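Home Questions Tags Unanswered Log in

Gripper drops out partway through closing the drawer, arm freezes with fault 75

3 min read

I've got a two-finger arm doing tabletop tidying (put the block in the bin, close the drawer, that kind of thing) and it was fine until I moved everything to a new table. Now it gets to the drawer, and somewhere in the push the fingers go limp and the controller throws fault 75. After that I have to power cycle the whole thing. It's a Primton controller running Lemma for the motion side, loop set to 2000 microseconds, same as always.

What bugs me is that it only happens on the drawer task. Picking up the cube? Never. Bread roll into the basket? Never. I ran the cube over and over on Sunday and it didn't miss once.

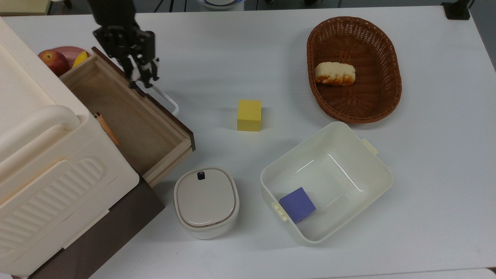 Gripper over the right rim of the open drawer, fingers open.

I've already swapped the gripper cable for the spare and reflashed the wrist board. Also, and this is the part I don't love, last time it faulted the arm sagged a good way before the brake caught, and my hand was nearly under it. Any ideas before I start taking the wrist apart?

asked 2022-08-21 by denance_dan
Shares 9 · Comments 2

2 Answers

Sounds like a bad power supply. Mine did that. Try a new one.

– wastcombe77

I'd look at the force limit first. When you push a drawer with the side of a finger, the load goes sideways into the linkage, and the gripper motor fights to hold position until it trips. Picking up a cube doesn't do that. If the drawer on the new table sits even a little crooked to your push direction, it binds and the current climbs fast. I chased the same thing all through March on mine and felt pretty silly when I found it – the drawer was square to the old table and I'd never updated the pose.

So re-teach the drawer pose, push near the middle of the front panel, and slow the last part down. Then log gripper current during one push. If it climbs steadily and then drops to nothing, it's the limit. If it just cuts out with no climb, go back to cables, especially where they bend at the wrist.

The sagging worries me more than the fault. Please stop reaching in while it's powered, and get the brake looked at before you run the drawer again!

– Elínborg Østergaard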